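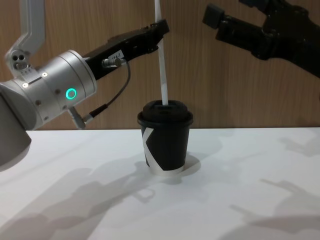
Fig. 1. A long white straw held above a white tabletop.

Packaging and Everyday Materials
Handout 4: Drinking straws and what replaced them
Module tutor: Peiyu Tan

Read this before the seminar and bring your notes from Handout 3 (carrier bags). The reading by Hongmei Dong is on the module page. You need only the first 10 pages.

1. Background

Straws are old. Drinkers of beer in ancient Mesopotamia used long tubes to get past the husks floating on top. In the nineteenth century people used stalks of rye grass, which were cheap but went soft and left a taste in the drink. Marvin Stone patented a paper straw in the United States in 1888, made by winding paper around a rod and gluing it. Paper stayed the normal material until the 1960s, when plastic took over.

2. Why plastic won

Most plastic straws are polypropylene. It melts at a fairly low temperature, can be pushed through a die as a continuous tube and is cut to length afterwards. It does not soften in cold drinks. It is also very light, so freight costs per straw are tiny. Note that the same lightness causes trouble later: straws fall through sorting screens and blow out of bins.

3. The alternatives

Paper. Usually several layers wound in a spiral. Glue and coating matter more than the paper itself. Common complaint: goes limp before the drink is finished.

PLA. Made from plant starch or sugar. Looks and feels much like ordinary plastic. Breaks down well in industrial composting and slowly almost anywhere else.

Metal and glass. Reusable, need a brush for cleaning. Hard edges are a risk for small children and for people with limited control of movement.

Silicone. Soft, reusable, tends to pick up lint.

4. The rules

England restricted the supply of single-use plastic straws in October 2020. There are exemptions, including for people who need them for medical reasons or because of a disability. Many disabled people rely on a straw that bends, is safe to bite and copes with hot drinks, and no single substitute does all of these. Expect a question on this in the exam.

5. For the seminar

Work in pairs. Take one café, Polidden or Bonel, from the case sheet and write 2 paragraphs on which straw it should stock. Say what you would keep behind the counter for customers who ask. Cost figures are in the Dundix table. Ignore the last column, it has not been updated.

Essay titles for this half of the module go up in September.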